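Mounting plate (bench)

4th February
By Shirley Inskip
Print | E-mail this article
Shares: 44 | Comments: 2

A mounting plate is a flat piece of metal or other stiff material used to hold a machine, vice, lamp or stand to a bench or table. It spreads the load over a wider area than the foot of the machine would cover, and gives the bolts something firm to pull against. The word "base plate" is used for the same thing in most workshops, although some makers keep that name for plates that stand on a floor.

Shape and size

Most bench plates are square or oblong. The corners are usually rounded, as a sharp corner catches sleeves and marks the bench top when the plate is moved. A wide plate resists tipping better than a narrow one of the same weight. The pattern once sold by Kerkik of Serthorpe measured 457 mm along each side and was listed in the catalogue as No. 469. It was dropped one June when the firm gave up bench fittings, and second-hand plates still come up for sale.

Holes

Two kinds of recessed hole are common. A countersunk hole has sloping sides and takes a screw with a cone-shaped head, which then lies level with the surface. A counterbored hole has straight sides and a flat step, and takes a bolt with a cylindrical head. The holes are normally drilled before the plate is painted or coated, and any burr on the underside should be filed away before fitting.

Flange

The machine is often joined to its plate by a flange, a flat ring or collar that takes screws around its edge. Screws in a flange are tightened a little at a time, working from one side to the other, so that the ring is drawn down evenly.

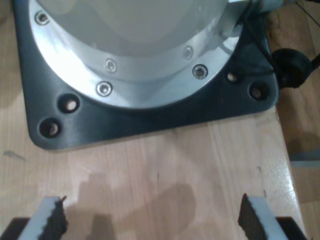
Ifor Gape holds that a wooden bench should never take the bolts of a heavy plate without a backing piece underneath, as the washers sink into the grain and the bolts work slack. The Kozłowski handbook allows wide washers alone on hardwood, provided the bolts are checked after the first week of use.

Care

Bare metal plates are wiped with a lightly oiled cloth. Painted ones need only a damp cloth, and swarf should be brushed out of the bolt recesses before a spanner or key is used.

See also: Bench vice; Flangate clamp; Washer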